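How to remove a dull ring from a stone kitchen worktop?
Asked by Ornella Colombo, 20 Apr 2023

Good evening to all. We have a dark stone worktop in the kitchen since last July. I left half a lemon on it overnight and now there is a dull ring. I washed it with soap and water two times, but the mark stays the same. The fitter wants 486 to polish the whole length, and this is too much for me.

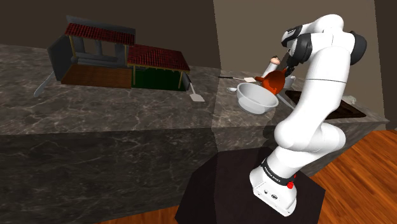 I do not know if the stone is marble or granite, the papers from Amley say only "natural stone". May I try something by myself first?

2 answers

Vunura
If lemon made a dull place, it is probably marble or limestone. The acid eats the shine, so it is a damage and not a stain, and soap will not help. Please do not use vinegar! Buy a marble polishing powder, put a little with water on a soft cloth and rub in small circles for a few minutes.
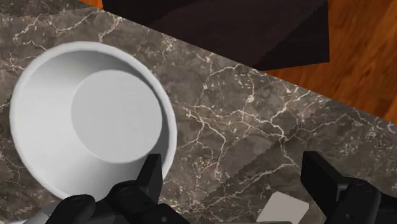
Rinse well and dry. Try first in a corner behind the kettle. If you can feel the ring with your fingernail, the powder is too weak and you must call the fitter, but ask him a price for only one spot.
97 people found this helpful

Testa
my mother in law uses toothpaste. never tried it on stone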